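Equipment Review: Trunwood Tall Storage Cabinet
Plindport Adult Learning Center, Facilities Office
Reviewed by Shiyu Zou
10/24/23

Purpose of the review

The Center replaced the shelving in its shared classrooms in February. Three makes of tall cabinet were considered, and the Trunwood was bought for the two ground floor rooms. This review reports on the cabinet after regular use by day and evening classes. It is meant for program staff who may be asked to choose storage for other rooms, and it covers assembly, daily use, upkeep and value.

Assembly

The cabinet arrives flat in two cartons. The printed guide is clear for the main body and poor for the doors. The hinge plates look alike, but the upper and lower ones are different parts, and the guide shows them in a single small drawing. Our staff fitted one pair the wrong way up and had to begin that step again. The first cabinet took up to 3 hours to put together. The second went faster once the hinge plates had been sorted and marked with tape.

Two people are needed to stand the cabinet upright. A wall strap is supplied, but the screws that come with it are short, and we bought longer ones locally. No cabinet of this height should be placed in a classroom without being fixed to the wall.

Daily use 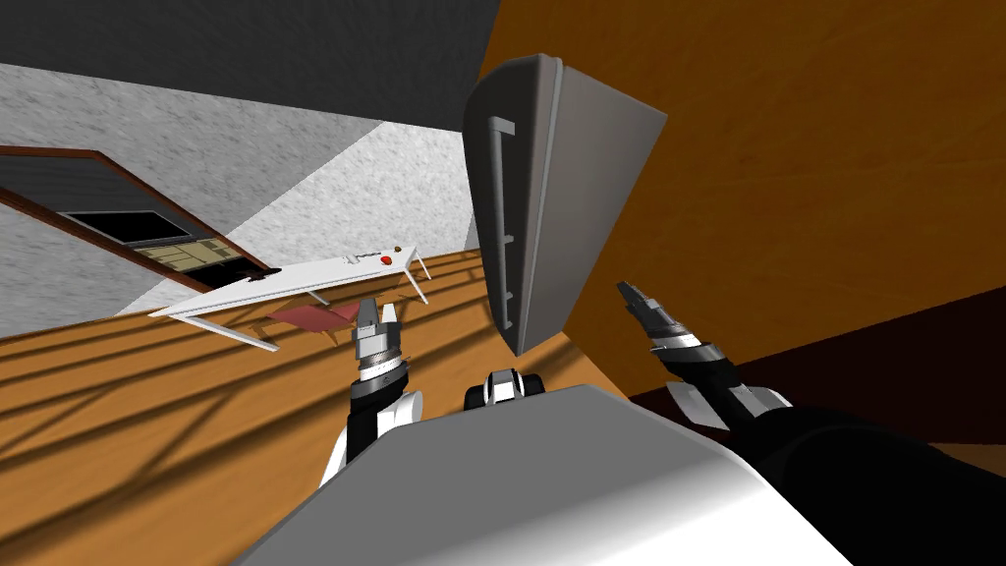 Teachers have been pleased with the depth of the shelves, which take a full-size binder with space behind it for a row of paperbacks. Shelf height is set by pegs at fixed points. The lowest usable gap is a little too tall for paper trays, and some space is lost there. Staff who keep art supplies asked for one more shelf per cabinet. Trunwood sells these singly, and the added shelves matched the originals in color and fit.

The doors close quietly and stay closed. The lock is basic. It will discourage casual borrowing, but it should not be relied on for cash, exam papers or personal records. Each cabinet comes with two keys, and the front desk holds one of each.

Door swing deserves more thought than we gave it. The doors are wide, and an open door takes up a good part of a walkway. Planners should measure with the doors fully open and leave 35 inches clear in front of the cabinet. In one room we moved the cabinet along the wall after the first week so that the evening class could reach the coat hooks.
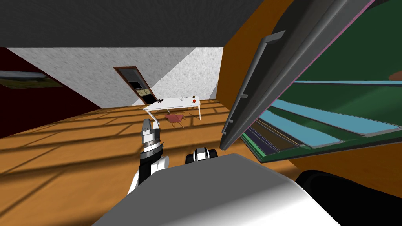 Cabinet door open, with two gripper arms at left and center.

Upkeep

The finish wipes clean with a damp cloth. Marker ink needs a mild cleaner, and one stubborn patch left a faint dull area on a side panel. The hinges were tightened once, at the start of the fall term. No shelf has bowed, including those holding dictionaries.

Comparison with other makes

The Uma cabinet was the least expensive of those considered. Its back panel was thin and flexed when pushed, and it was ruled out on that ground. The Bai cabinet was the best made, with a stronger lock and soft-closing doors. It also cost 47 percent more than the Trunwood, and delivery could not be promised before the start of classes. For an office holding private files, the Bai would be the better purchase.

Findings

The Trunwood is recommended for general classroom storage. It is solid, holds a great deal and has needed little attention. Its weak points are the assembly guide, the short wall screws and the simple lock. Departments placing an order should request the extra shelf at the same time, as a separate delivery carries its own charge.

Requests for a key or for help moving a cabinet should be sent to the Facilities Office in writing.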